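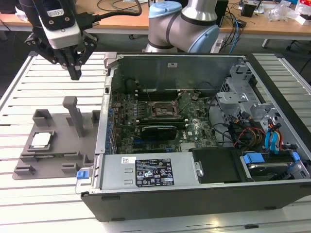

*Bodar fixture tray beside an open Dell desktop. Chip in the pocket on the tray, empty CPU socket on the board.*

# Bodar tray - CPU placement fixture and method kit

Printed fixture plate plus the method files we use for chip-to-socket placement in a real desktop case. Made by Zundine. Current rev is Berkura, replaces the October one.

## What it's for

Groups working on contact-rich insertion who want a real PC as the target and don't want to spend weeks on jigs. Tray goes down on the slatted table next to the case, chip starts in the recessed pocket, arm picks it and takes it to the socket. Same start pose every run. Most of our early failures were the start pose drifting a hair between runs, not the policy, so we fixed that first.

## In the kit

- fixture tray, gray print, with pocket, edge blocks and center post
- spare pocket insert (they wear, keep one around)
- hardware for slotted aluminum tables
- method files: pick, approach, search, release
- STL files, if you'd rather print your own

Arm, gripper and PC not included. Any arm that reads wrist force should do. Slim fingers help a lot - wide ones hit the socket bracket before the chip gets anywhere.

## The method, short version

Pick from pocket. Move over the socket at a fixed height. Come down slow until force shows, then a small spiral search with a light push. Release when the height drops and side force goes quiet. No downward push after that, ever. Closing the retention bracket is a seperate skill and is not in this release.

We compared against the Gaillard routine, which is straight down from a taught pose. 400 trials, split evenly, case moved a little before each block.

| | Spiral search | Gaillard |
|---|---|---|
| Failed placements | 12 | 16 |
| Chips dropped in case | 2 | 2 |

Smaller gap than we hoped. Drops were all at pick, so thats a finger problem, same for both. Would not read too much into the rest untill we run more boards.

## Notes before you order

- use a dead chip and a dead board. Really.
- lay the case on its side, panel off, and tie back any loose wires near the socket
- re-teach the tray corner if the tray gets bumped
- pocket is cut for one package size, send yours with the order
- PC unplugged the whole time

## Status

Berkura rev in stock, updated 2020-12-14. Trial logs go out with the method files. Bracket-closing skill is being worked on - no date yet.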